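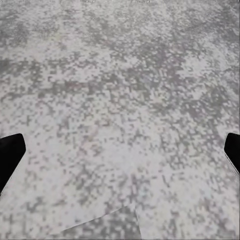

Okach Road - Two-Disc Collector's Edition (DVD)

Item no. 326. In stock, usually leaves us within 4 working days.

If you have been hunting for a decent copy of this lovely old-fashioned chase picture, you know how long the wait has been! The first release went out of print quickly, and the copies that turned up afterward were mostly worn rental discs. So we are very happy to carry the new edition from Olier, which gives the movie the kind of care its fans have been asking for all these years.

The story follows a retired getaway driver named Sitthichai who agrees to one last delivery over the mountains, with a suitcase he has promised not to open and a passenger who won't stop talking. It takes its time getting started (be patient with the first reel), but once the trucks show up it hardly lets go, and the long drive down to the harbor is still a joy to watch.

Disc one has the movie, newly transferred, with the original sound mix. Disc two holds the extras - 5 deleted scenes, a stunt driving feature, the trailer and a gallery of poster art.
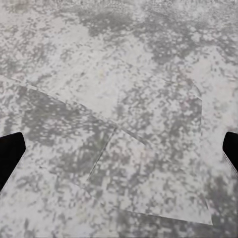 Gray and white speckled surface, detail

Running time: 301 minutes, both discs together
Subtitles: English, French, Spanish
Case: standard keep case with printed sleeve
Publisher: Olier, distributed by Flelen

Unopened copies can come back to us for a full refund. Once the wrap is off we can only exchange a faulty disc for the same title.

Page updated Jul 30, 2018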